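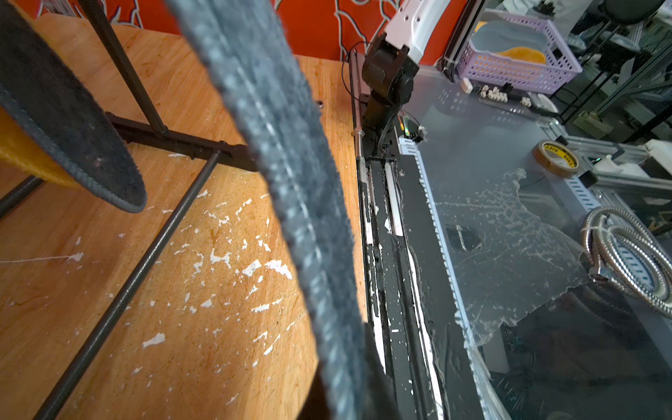

A slipper, for anyone who landed on this entry from the shoe pages, is indoor footwear you can get on and off without using your hands, and I've been editing the slipper and insole pages for so long that I have opinions about all of it. The part that matters most is the sole. Felt and other fuzzy fabrics are the old standbys, quiet on a wood floor and kind to varnish. Soles don't have to be plain, either: a dark charcoal oval, most likely a slipper sole, with a gray rim, propped up on a metal rack, looks pretty smart to me! I air mine the same way, textured side out, every August when the cabin in Romwood gets muggy.

Insoles

An insole is the loose layer your foot rests on. Some are glued in, but the removable kind is much easier to live with (pull it out, air it, put it back). Colors run from dark gray to a cheerful yellow, and I like a bright one because I can find it. Lay the pair flat, side by side, and keep them off the radiator or they'll curl.
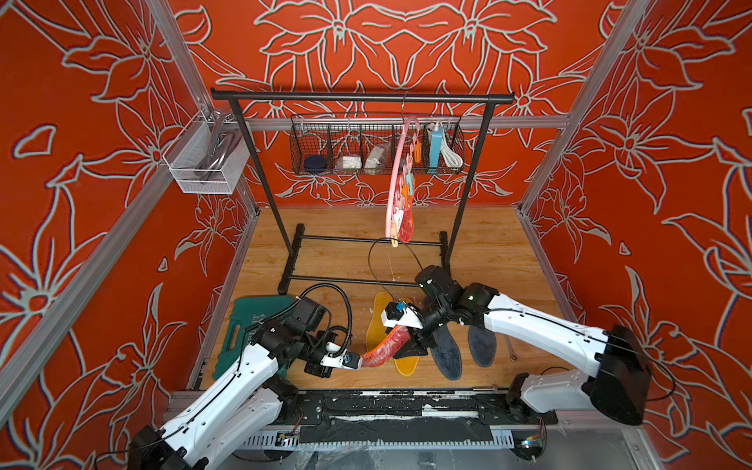 Hanging small items

Round clip hangers are made for socks. One clothespin per sock, clipped at the cuff, and leave a gap between neighbors. A plain clothes rack holds the hanger fine.

Last updated December 2018

Related entries
Felt
Clip hanger
Fairclough slipper
House shoes of Fletora

4 comments
2980 shares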